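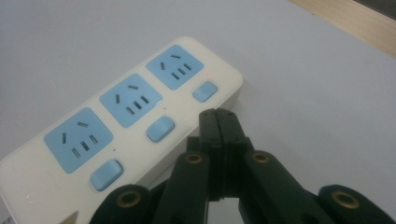

Switch task, hand-held gripper, fingers closed at the power strip. Light by the end button is on, the other two are not.

Progress note, Skosametti project, May
To: Heiðrún Eskildsen, Rotitz
From: Skarphéðinn Þorgeirsson, Hjaltested site

Short one this time, writing between sessions. Budget sheet comes separately, Tekix still owes us an invoice and I don't want to guess at it.

Where we are

Task list had 19 household tasks on it. 13 are recorded and checked. 3 are recorded but not checked. The other 3 not started, all of them need the sink and the sink room is not ready. Plumber says June. I would plan on later.

Power strip task is in the unchecked group. Looks simple, press a button with closed fingers, but it has eaten more time than the drawers and the cups together. Main trouble is the labels. Each example needs a start state and an end state, and for this one the state is a tiny light. From some angles you can't see it at all, so whoever labels has to go by the tilt of the button, and people disagree. Two labelers now look at every clip of this task and we drop the ones where they don't match. Losing nearly a third that way. Too many. Working on it.

What changed since last note

- Operators now close the fingers fully before they get to the button. Before, some went in half open and pressed with one fingertip. Both work but mixing them in one set made a mess of the early training run.
- Slower approach, short hold after the press, then back off. The hold gives labelers a still moment to read the light.
- Start position moves between takes. Strip gets turned and shifted on the table. First batch had it in the same spot nearly every time and the model learned the spot, not the button. My fault, should of caught it sooner.
- Instruction text goes with the clip at recording time now, not afterwards. "Turn on the middle one" etc. Saves a whole step.

Failed tries

You asked if we keep them. Yes. A missed press followed by a second try stays in, marked as a retry. A miss where the operator gives up goes in a separate folder and is not used for training so far. I'd like to try a run with those included but it's not in the agreed plan, so need a yes from you first.

Training side

First model on the checked tasks is running. Good on drawers, fair on cups, poor on anything where it has to pick one out of several things that look the same. Power strip will be a hard case for exactly that. I'm not putting success rates in here until the test setup is fixed, the last test mixed old and new table heights and the figures are no use to anybody.

Problems

Operator hours. Sessions over two hours give worse clips, it shows in the labels, so we cut them shorter and the daily total went down. Tekix also changed the export format without telling us and a day went on rewriting the import script. Works now. Older clips still have to be converted, overnight job.

Next

Finish checking the 3 waiting tasks, power strip first. Second strip with a different layout so we don't train on one object only. Redo the test with one table height. Sink tasks when there is a sink.

Need from you

Yes or no on the failed tries. Also ok to move some of the travel money over to labeling, I'm not going to use it all before the summer. Mornings are best if you want to call, before 10, after that I am in the recroding room with the phone off.

Skarphéðinn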